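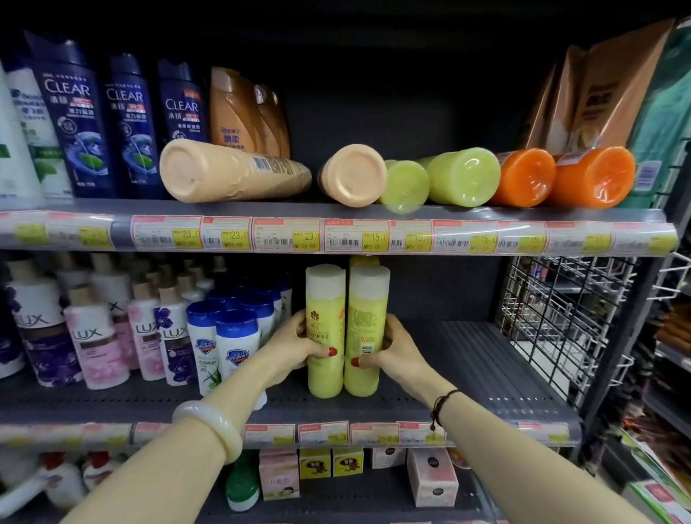

Ingeborg Oberholzer

Mon 8 August. Notes from the Runitz open day, typed up on the train, so forgive the state of them.

Got there late. Missed the welcome talk and the coffee, got a sticker with the wrong name on it (Urs Leitner - I was Urs all day, the real one never turned up to claim it). Runitz is a supermarket on the edge of town and twice a year they let people in behind the checkouts. Loading dock, cold room, office, shelves. Last one was in October, I think, and mostly about bread.

This time it was personal care. Sounds dull. Wasn't. I ran a small drugstore for years and I could have stayed in that aisle until closing.

Shelving first. Dark gray metal, plain. Price strip along the front edge of the upper shelf, and the tags are busy: price, barcode, little white labels with a red border. One yellow tag said 23.0, then more at 23, then a run of 15.0 going right. I like a store that keeps the tags in line with the product. Mine never were.

Upper shelf is shampoo. Navy blue CLEAR at the back left, green leaf and a splash on the label, Chinese lettering. Then Rejoice, tan, a row of it. Refill pouches further right, leaning. I stocked refills for a while and gave up, they slump whatever you do. Same problem here, apparently!

What I wanted to ask about was the bottles lying down. Front of the shelf, beige, lime green, orange, all in clear plastic, bottoms facing out. You can't read a label from that end, so you are shopping by color. Our guide said it saves height and the regulars know what they want. Not sure I agree. I'd stand up one of each and lay the rest behind. Wrote that on the feedback card.

Middle shelf, body wash. LUX in purple and pink, Safeguard in white with the blue caps, and then the tall yellow bottles with white caps, little orange flower on the front. Two of those at a time is a good handful. The nice thing about a tall bottle is you can grab it round the body and the one next to it stays put. Usually.

Facing up is the whole job really. Label out, barcode to the back, pull the next one forward. Guide said a new hire gets the hang of it in a morning and then gets slower for a week becuase they start being fussy. That was me, for eleven years.

Numbers from the handout: 238 lines in personal care, of which 64 are body wash. Seems a lot of body wash. The back room is run on a stock program called Skonex, which beeps. I asked if it ever beeps for no reason and got a look.

Lunch at the Mösli, across the parking lot. Soup and half a roll, ok. Slow. Ate too fast to make up for it and still missed the start of the cold room tour, so nothing on that, sorry. People said it was cold.

Loading dock after. Smaller than I expected. Two doors, one in use. Cages come in mixed, and somebody has to split the shampoo from the dish soap before it goes out on the floor - I'd have thought the warehouse did that.

Getting there: bus 118, stop is right out front. Parking fills up early. Free entry, but you need to sign up at the service desk first. Wear flat shoes. The sticker ruins wool, by the way, still picking at mine.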